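Puvden gets its hands

Saturday was supposed to be wiring day. It was, sort of, in the sense that I spent the morning looking for one connector and the afternoon eating snacks with Catarina Barreto and arguing about finger tendons. But by the time they started switching off the lights in the shared shop on Lindsay Street, Puvden had two working hands, and I'm still grinning about it!

If you missed the earlier posts: Puvden is my two-armed robot, built in the Stodville makerspace over way too many evenings. Each hand has jointed black fingers, and every one of those joints has made me swear at least once. The left hand alone ate 33 hours (I keep a log, don't judge me), and nearly 400 dollars went into parts I ordered twice.

The job I'm working toward is small. Bread roll, plate, put one on the other. Catarina wanted to start with foam blocks, but I've been promising my sister a robot that serves dinner, so bread it is - and a pink plate, which shows up nicely against the white table and panels.

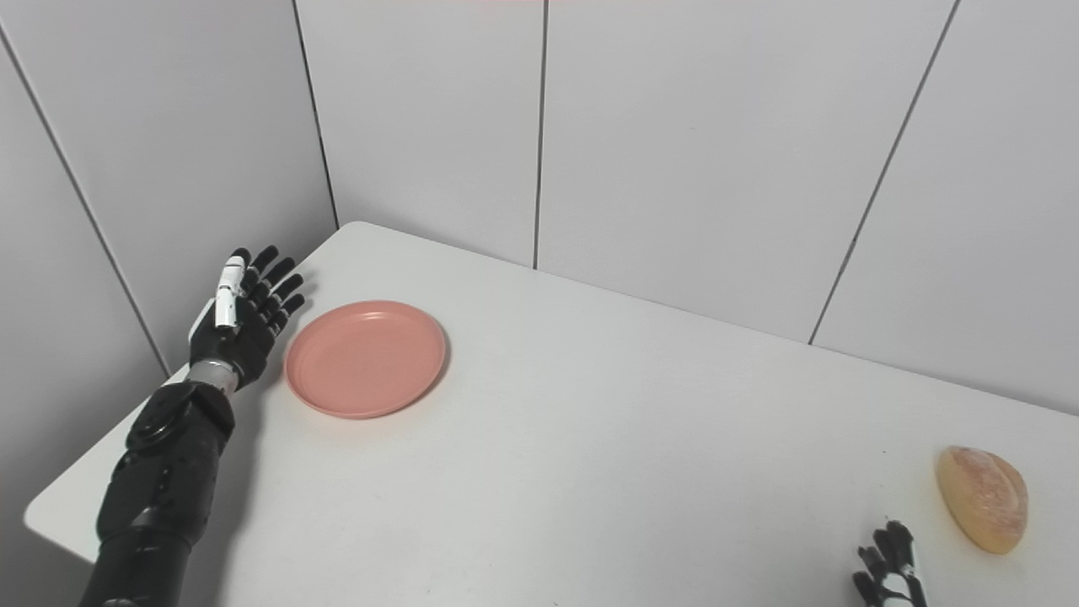
The control side

I'm running everything through Rerkidska, the little control program I started last winter. It's at version 2 now and much less of a mess. Each arm gets its own list of poses, and I step through them with the keyboard, nice and slow, with my other hand on the stop button.

The open hand pose was the first one I got right. The curl is harder. If all the fingers close at the same speed, the thumb gets there late and whatever you're holding squirts out sideways (ask me about the tennis ball). So now the thumb starts first, and the delay for the others is 97 milliseconds, a number I found by changing it over and over until Catarina told me to stop.

Next up is the wrist on the right side, which has a wobble I don't love. I think it's a loose screw inside the housing, and getting to it means taking half the forearm apart again. Bringing my good screwdrivers from home this time - the shop ones are all chewed up.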